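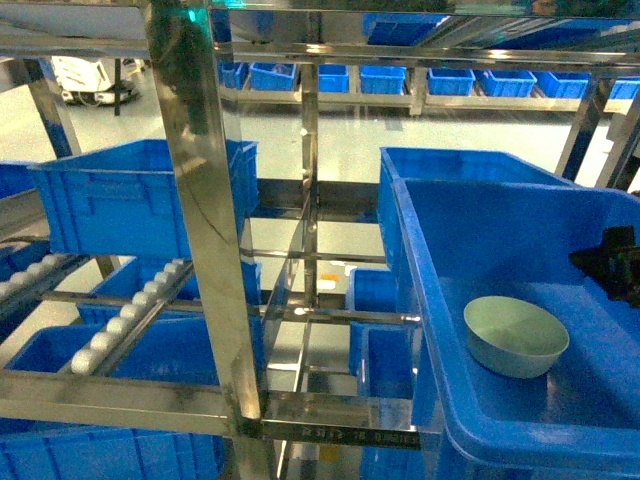 ## Clusow's dish library has moved into its new racks, and I went for a look

If you've borrowed plates for a birthday or a block party in the last couple of years, you've probably met the Clusow dish library in its old form, which was a back hallway on Pirzada Street with cardboard boxes stacked up both sides. You asked for soup bowls, somebody disappeared sideways down the hall, and ten minutes later you had soup bowls (or, in my case last summer, gravy boats).

Well, the hallway is done! The whole collection moved this month into the old Mokell stockroom behind the post office, and on Saturday they let people in to see it. I went mostly for the coffee and ended up staying until lunch.

The big change is the racks. They're stainless steel, square tubing, polished enough that the blue of the bins shows up in the posts. The bins themselves are plastic, blue, and a lot roomier than the boxes ever were, and they sit at different heights so you're not bent double the whole time. There's a roller conveyor too, two sloping lanes with little white rollers, and yes, I pushed a bin down it, and yes, I asked for a second go.

Rhea Cabanatuan runs the place and she was in a very good mood. She told me the collection now stands at 2,099 pieces, and that 1,449 of those came over from the hallway. The rest turned up after the library put a note in the spring newsletter asking for everyday dishes people didn't use anymore. "I thought we'd get a few mugs," she said. "Then a man came with his entire wedding china and wouldn't take the boxes back."

## Bowls first

Bowls are what everyone wants, it seems. Plates you can fake with paper, Rhea says, but a paper bowl full of chili is a bad evening, so bowls go out the most and come back the most, and they get checked in before anything else.

I had my eye on a round one in pale mint green, wide and shallow with a smooth matte look to it. It's just the shape I like for noodles, or for a salad that's going to get tossed by somebody careless. I wrote my name down for it on the spot. My sister says I have enough bowls. My sister isn't hosting in March.

The way it works now is pretty simple. You tell the desk what you're after and how many people you're feeding, they pull it, and you carry it home in a bin if you've got a car or in one of their padded bags if you don't. When you bring things back you leave them at the return counter and go. You don't have to match anything up or remember which shelf it came from. You do have to scrape, please. There's a sign about scraping, and then a second sign under it in bigger letters.

A single loan runs for 8 days, up from five. That sounds like a small thing, but it means you can pick up on a Friday and still have the whole next weekend to get your act together. I've been late with returns under the old rule more often than I'd like to see printed in a newspaper, so I'm all for it.

## What about breakages?

I asked, because I break things. Humaira Arain works the return counter three afternoons a week and she has clearly heard the question before. Last year the library lost 69 pieces to chips, cracks and one dropped box, and she didn't seem bothered. If you chip something, tell the counter and put it in the chipped tray. There's no fee for the first one. After that they ask you to bring in a replacement, and it doesn't need to match.

"Nothing matches anyway," Humaira said. "People worry so much about it. It's a bowl."

She did want me to pass along a couple of requests. Don't stack wet bowls inside each other, they stick, and somebody ends up prying them apart with a butter knife. And don't wrap things in newspaper (she looked at me when she said it), the ink comes off on the light ones and it takes forever to scrub out. A dish towel is fine, and you'll get the towel back if you write your name on it.

## Still to come

Not everything is sorted yet. The glassware is staying at the Tetness Road church hall for the time being while they work out which shelves it should go on, so if you need tumblers you'll have to make two stops. Serving platters are here but haven't all been entered on the list, which means the desk might tell you there are none when there are several. Ask twice, Rhea says, or come in and point.

She'd also like more small plates. Dessert size, any color, chips around the foot okay but no chips on the rim. Big dinner plates they have plenty of, and she asked me to say very kindly that they can't take any more souvenir mugs until there's somewhere to put them.

I'd been a little worried the new place would feel like a warehouse, and I suppose it does a bit, with all that steel and the ceiling lights bouncing off it. I missed the smell of the hallway for maybe a minute. Then a couple ahead of me asked for soup bowls and had them in their hands before I'd finished stirring my coffee, and I stopped missing it.

Parking is behind the building, and the door you want is the green one. The front door looks like it should open and doesn't. I stood there pulling on it for a good while, along with two other people and a very patient dog.

Loans are open again now at the new address, same borrower cards as before. If you've lost your card, they can look you up by last name. If you've still got something from the hallway days in your kitchen cabinet, bring it in whenever you like, no late fees until the end of the month. I've got a gravy boat to return myself.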